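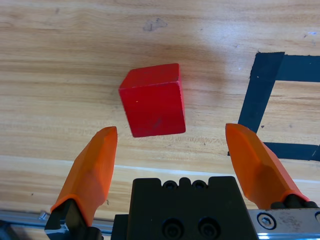
A red block on the tabletop

Hi, I'm Dalia Koppel, and Jernent is the little site I run about symbols, secret societies and the stories people tell about who's really in charge. If you got here by searching for owls, obelisks or the handshake your grandfather wouldn't explain, welcome! You're in good company.

I started Jernent in April, after years of filling up notebooks and boring my relatives at dinner. My uncle belonged to a lodge in Bickerstaff (the brick one across from the feed store, if you know the town) and when he passed I got two boxes of his things. Aprons, dues cards, a ribbon with a beehive on it. I wanted to know what the beehive was for. I asked online and got 4 answers in one evening, and one of them involved the Moon. So I went to the library, and I kept going.

What you'll find on the site

Mostly long articles on one symbol at a time. I try to track down where it was first printed or carved, who used it, and when people began saying it meant something sinister. Those last two dates can be a very long way apart. The checkerboard floor piece is the one most people read first, and the one on keys is my own favorite, even though it needs a better ending.

There's also the Celtden index, which is my running list of lodge halls and old fraternal buildings. It has 359 entries so far, with the carvings written up for each one I've been able to visit or get a decent letter about. I named it after the street where I was living when I typed the first page. I'd love to get it to 1000 but I drive a 300-dollar car, so be patient with me.

Do I believe in it?

I get this one a lot. I think rich people talk to each other and do favors for each other, and I think you can usually read about it in the business section. I don't believe a hidden council is leaving clues on cereal boxes. But I like people who look hard at things, and some of my best leads came from readers who disagree with me on nearly everything. You can argue with me all you like in the comments — just bring a source, and leave people's religion and families out of it. I delete anything that blames an ethnic or religious group, and I don't debate it first.

Who else is involved

Ivano is the forum side of the site, where readers post rubbings, scans and the odd mystery pin. I check in most evenings. Everything else is me, including the typos. I don't sell anything and I don't take paid articles, so please stop offering me ones about gold coins.

Getting in touch

Use the contact form. If you're writing about a building, tell me the town and the cross street, and whether the cornerstone is readable. I'm slow in the summer but I do answer.

Page last updated Jun 18, 2019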